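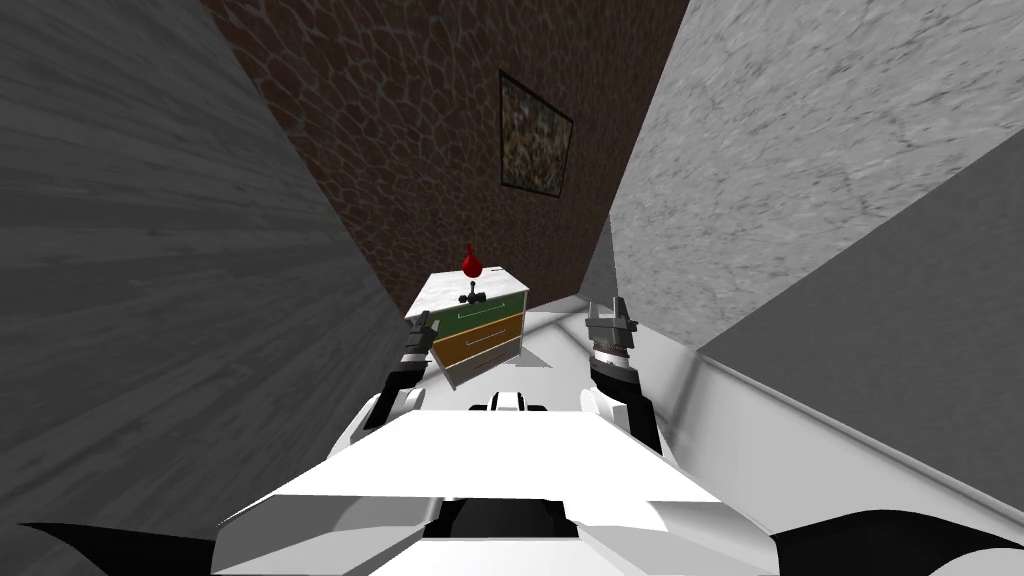 Can a robot put your things away in a drawer yet?

Sometimes, and more often than it could a few years ago, but it still needs a patient person to set the job up properly.

Home | Guides | Drawers and Doors | Forum | Contact

How to teach a simulated robot to tidy a dresser

I love this chore as a first project! It's small, everybody knows what "done" looks like, and it goes wrong in ways you can learn from. I've been using Ginting for my practice rooms, but the steps are much the same in any simulator.

1. Write the chore as one plain sentence. "Open the top drawer, put the item in, close the drawer" is plenty. My first try said "tidy the bedroom" and I lost a whole July weekend to it.

2. Pick two items with different shapes. Something round with a narrow neck asks for a very different grip from something long and thin, and you'll find out quickly which one your robot hates.

3. Start with the drawer already open. I know, it feels like cheating. Peiyu Tian talked me into it and my practice runs got much more useful straight away. Opening can wait until the putting-in part is steady.

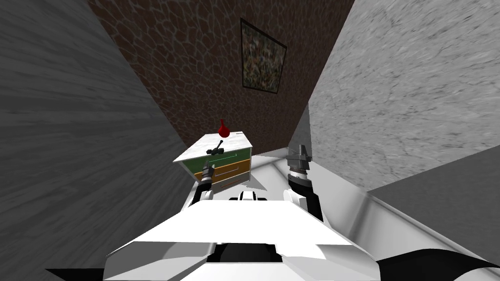
4. Add the opening step by itself. Bring one gripper to the handle, close it, then pull straight back and slowly. If the pull goes even slightly sideways the drawer can bind, just like the one in my kitchen. Keep the second arm well back for now.

5. Change the look of the room. Swap wall colours, floors and drawer fronts between runs (the wilder the better). A robot that has only seen one grey room tends to fall apart in the next one.

6. Do 17 runs before you change any settings. Keep notes on where each one stopped: reaching, gripping, pulling or letting go.

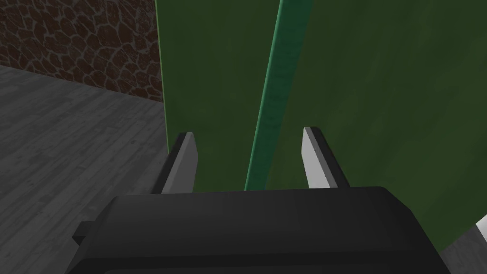
7. Check the approach from the gripper's side too. A path that seems fine from overhead can bring the fingers in at a rotten angle, and a small turn of the wrist often fixes it.

My best batch so far was 13 good runs out of 17, all with the drawer open at the start. With opening included it dropped to 7, so there's plenty of work left before I'd trust one with my socks. Next I'm trying two drawers in a row, and Guilan Kang has promised to share her notes on closing them softly.

81 shares | 7 comments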